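Search this site
Enter keyword
Search

Ellulon Yard plan goes back to zoning board with fewer parking spaces

The developer of the Ellulon Yard site has filed a revised planned development application that cuts parking, moves the truck entrance and adds a public path along the rail embankment. The zoning board is expected to take it up in December.

The 8-acre property between Pastitz Street and the freight line has been mostly vacant since the Gutex warehouse closed. The first application, filed in the spring, called for a parking garage large enough to serve every apartment in the project. The new version drops one level of the garage and leaves 700 spaces, shared among residents, shops and the ground-floor workrooms planned for the Pastitz Street side.

The number of homes has not changed. Buildings closest to the existing houses on Fröhlich Avenue would be limited to five stories, with the taller ones set back toward the tracks. City planning staff had asked for that change in their written comments, along with a clearer drawing of where delivery trucks would wait.

Trucks would now enter from the north end of Pastitz Street and leave by the same driveway. The earlier plan sent them out onto Fröhlich Avenue, and most of the letters the city received on the first application were about that exit. The developer's traffic study says the new route would work without a signal. The city's transportation office has not finished its own review and may still ask for a turn lane.

The workrooms remain in the plan. They are described in the filing as small units for light production, repair and testing, with no outdoor storage and no deliveries after 7 p.m. Under the proposed use table, restaurants and drive-through businesses would not be allowed in that part of the site.
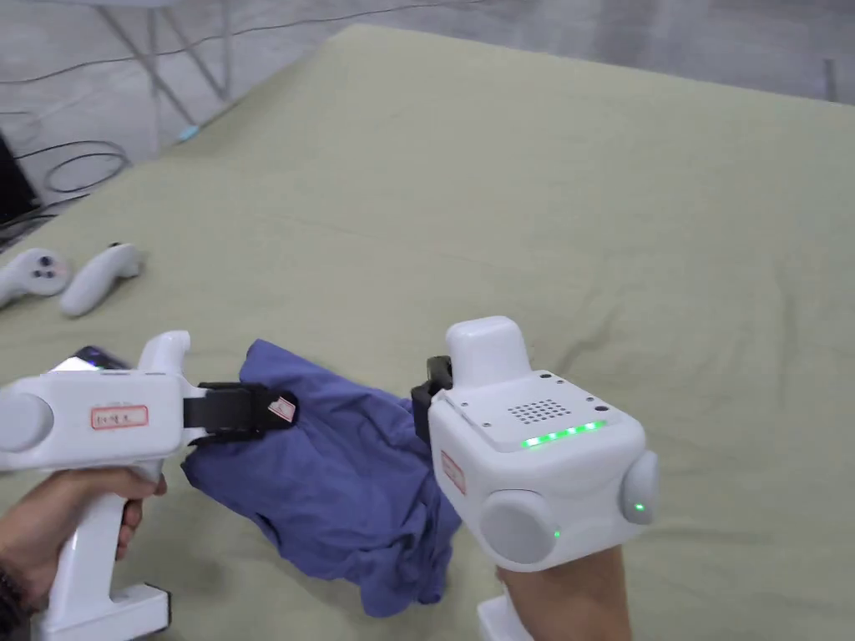 Path and drainage

The public path would run the full length of the embankment and connect to the sidewalk at both ends. It would be built in the first phase and kept open from 6 a.m. to 11 p.m. The developer would own and maintain it under an easement to the city.

A storage tank under the garage would hold stormwater before it drains to the sewer on Pastitz Street. Engineering staff have asked for new figures on the tank, as the garage above it is now smaller than the one used in the first calculations.

Notices and comments

The city mailed 3,136 notices to owners and tenants near the site. Written comments on the revised application will be accepted until noon on Friday at the planning counter or through the online form. Comments sent in on the first application stay in the record and do not need to be sent again.

If the zoning board recommends approval, the application moves to the city council for a final vote. A separate building permit would be needed for each phase. The revised site plan, use table and traffic study can be read at the planning counter during regular hours.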